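The Pruvine Result

Report of the Examining Officer to the Skiltlow Institute for Applied Handling
Part the Second

The undersigned was appointed in February to establish how the Pruvine result had been obtained, and whether it could stand. He was given a desk, a key to the upper floor and the full record of demonstrations. He was not given a date by which to finish, and he wishes it noted that he did not ask for one.

The claim itself was simple. A handling policy had been trained at the Trerbridge annexe on demonstrations made with hand-held grippers, without any robot being present. Staff carried the grippers from room to room, picked things up and put them down, and the recordings were used to teach an arm which stood in another building. The arm had then folded a cloth, closed a drawer and set a cup upon its saucer. These tasks had been taught to it, and its success was in keeping with the published method.

It had also, in 7 of its trials, paused before releasing the cup. The pause lasted two seconds. It had not been programmed, and the authors of the result had described it in their paper as "a learned settling behaviour of likely benefit to fragile goods". The Institute wished to know from whom it had been learned.

The undersigned began with the recordings. There were 37 sessions in the set, each filed under the initials of the person who had held the gripper. He watched them in order, in the evenings, when the upper floor was quiet. He had expected them to be alike. By the second week he could tell the holders apart before he had read the initials. One approached every object from the left. One gripped too early and had to begin again. One hummed, although the sound had been removed, and this could be known only from a small and regular movement of the tool.

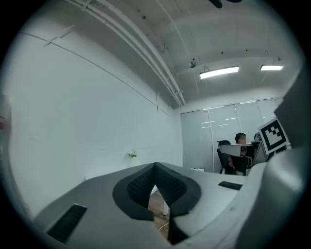

The pause appeared in the sessions marked A.K. and in no others. Each time the cup reached the saucer, the fingers remained closed for two seconds, and then they opened.

Ákos Kovács was asked to attend on the Friday. He had been with the annexe longer than any other member of the handling group and had contributed more sessions than he was required to. He listened to the question with courtesy and asked to see the recordings for himself. He watched three of them without speaking.

"I was not aware of it," he said.

The undersigned asked whether there had been any instruction to wait.

"No. The instruction was to place and release." He looked at the screen again. "My father had a tremor. When I gave him his tea I would keep hold of it until I felt that he had it. One waits for the weight to go. I suppose that I have put down every cup in that way since."

The undersigned observed that a saucer did not take hold of a cup.

"No," said Mr Kovács. "I see that now."

It was then necessary to consider the statistical question. The sessions marked A.K. could be withdrawn and the policy trained again without them, and this was done on the Institute's equipment under the supervision of Dr Somboon. The second policy folded the cloth and closed the drawer as well as the first. It placed the cup correctly and let go of it at once. On the measures set out in the paper there was no difference between the two -- the pause had neither helped nor harmed.

The undersigned accordingly finds that the Pruvine result was honestly obtained. He finds that the phrase "of likely benefit to fragile goods" is not supported and should be struck out. He recommends that future sets be drawn from a wider body of holders, and that each holder be shown a portion of their own work before it is used.

On the matter of which policy should be kept, the terms of appointment are silent. Dr Somboon favours the second, as being the cleaner. Mr Kovács, when consulted, said that he had no view, and then asked whether the first would be deleted or only put away.

The undersigned visited the arm on his last afternoon. It was running the first policy, no order having been given to change it. He stood on the far side of the table and, when the cup came down, he placed his own hand beneath it in place of the saucer. The arm waited. He felt the weight come to him, and after two seconds the fingers opened.

He has entered this in the record as a single trial, not made under controlled conditions, and draws no finding from it. Both policies have been retained.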